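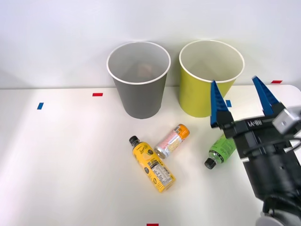 4.2 Data collection for the upright-placement task

Demonstrations were recorded by two operators on the Stullier bench, a white table facing a plain wall. Each episode begins with drink containers lying on their sides and open paper cups standing near the back edge. The instruction names one container, which the policy must grasp, turn to vertical, and set down without touching a cup. The cups serve as obstacles in this task and as targets in the sorting task of Section 4.3.

Figure 3. Start of an episode in the upright-placement task. Two bottles and a can lie in front of the paper cups. The gripper is open. Red and blue tape pieces are position markers.

We collected 400 demonstrations. Container positions were drawn from a fixed list of layouts, and the operator reset the table against the tape before every episode. In-plane orientation was left to the operator. An earlier protocol, used with the Jislow controller, also fixed the orientation. Policies trained on that data tended to approach from one side regardless of which way the cap was facing, and we discarded it.

Actions are stored as end-effector poses relative to the pose at the start of each action chunk, together with the commanded finger opening. The chunk length is 8 steps. Observations consist of the fixed camera view and the joint state. No depth input is used. Episodes in which a cup fell over were kept if the operator completed the placement, and were marked so that they could be removed for the ablation in Section 5.

4.3 Effect of orientation coverage

To test whether free orientation accounts for the gain over the earlier protocol, we trained a second policy on a subset restricted to containers whose caps pointed away from the arm base. Network size, optimizer settings, and number of gradient steps were unchanged. The subset was matched in size to a random sample of the full set.

The policy trained on the random sample completed 81 percent of evaluation episodes. The restricted policy did worse on every container, and most of its failures came at the regrasp, where the fingers closed on the shoulder of a bottle and the bottle rolled. Cans were affected less. Removing the episodes with fallen cups made no measurable difference to either policy.

Evaluation episodes were scored by Ada Ruggiero, who did not take part in the recording and was not told which policy was running.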